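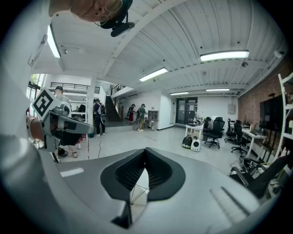

Floor screed

A floor screed is a layer of material laid over a structural floor base to bring it to a set level, to carry the final floor finish, or to act as the wearing surface itself. The word is also used for the straight bar with which the fresh material is drawn level, and for the act of drawing it. In British building practice the layer is most often a mix of cement and sharp sand, although flowing screeds bound with calcium sulphate are common in housing with underfloor heating.

Types

Screeds are grouped by how they are joined to the base.

A bonded screed is laid on a concrete slab that has been roughened and cleaned, usually with a slurry or bonding agent brushed on shortly before the screed is placed. It can be thin, as the slab beneath restrains it. Too great a thickness raises the risk that the screed will curl at the edges and break the bond.

An unbonded screed is separated from the base by a membrane, normally polythene sheet. It depends on its own weight and stiffness and must therefore be thicker than a bonded one.

A floating screed is laid on insulation board. The boards must be tightly butted and must not rock, and a compressible strip is fixed at the foot of each wall so that the screed can move and sound is not passed into the wall. Pipes for underfloor heating are normally held within this type.

Materials

Traditional sand and cement screed is mixed semi-dry, commonly at one part cement to 4 parts sand by weight. A 1:5 mix is leaner and shrinks less, but is weaker at the surface. The sand should be coarse and washed. Soft building sand needs more water and gives a dusty floor. Fibres may be added to limit early cracking.

Calcium sulphate screeds are pumped as a liquid and settle almost level with little working. They shrink very little and can cover large areas without joints. They lose strength if they stay damp and are not used in wet rooms unless protected. A weak skin known as laitance forms on many of these products and is sanded off before tiling.

Laying

For semi-dry work, the levels are first marked on the walls from a datum. Narrow bands of screed are laid and compacted to these marks, and the bays between are filled and drawn off with a straight edge. Mixes deeper than 50 mm are placed in two layers, the lower being compacted and raked before the upper is added. Poor compaction is the most frequent cause of failure. It leaves a hard crust over loose material, which gives way under point loads such as chair legs.

Drying

Curing and drying are separate stages. A cement screed is kept covered for the first seven days so that the cement can gain strength, after which the cover is removed and drying begins. The usual allowance is one day for each millimetre of thickness up to 50 mm, with longer for any depth beyond that. Cold or humid air extends the period. Underfloor heating is left off during curing and is later raised in small steps.

Moisture is checked with an insulated hygrometer box sealed to the surface. A reading of 75 per cent relative humidity or lower is normally required before resilient or timber finishes are fitted.

Flatness

Surface regularity is measured as the gap beneath a 2 m straight edge resting on the floor under its own weight. The floor is placed in one of three classes according to the largest gap allowed, the strictest being reserved for thin finishes and for rooms where fittings must stand true. Flatness is distinct from level: a floor may slope evenly and still be flat.

See also

Concrete slab
Damp-proof membrane
Terrazzo
Underfloor heating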